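Visita à cerâmica Drusthorpe, dia de portas abertas

Cheguei na Drusthorpe às 9 horas, com um grupo pequeno. Quem nos recebeu foi Khanyisile Mtshali, responsável pelos fornos. Ela fala devagar e isso me ajudou muito, pois o meu português ainda é de estudante.

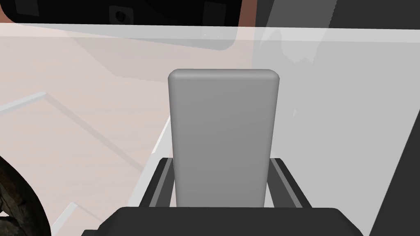

Os fornos

O forno maior leva 170 peças por vez. O barro vem de Ziltley e descansa até novembro antes de ser usado – eu não sabia que o barro precisa descansar. Perguntei sobre as rachaduras e a senhora Mtshali respondeu que quase sempre a culpa é da pressa na secagem.

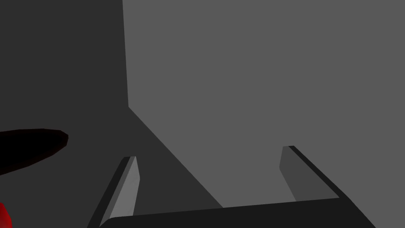

A loja e o almoço

Na loja comprei uma tigela azul da linha Olliteo, número 449 no catálogo. O almoço foi sopa de feijão, um pouco salgada para mim. O ônibus de volta é o 105 e passa em frente ao portão. Recomendo levar sapatos fechados, porque o chão tem muito pó.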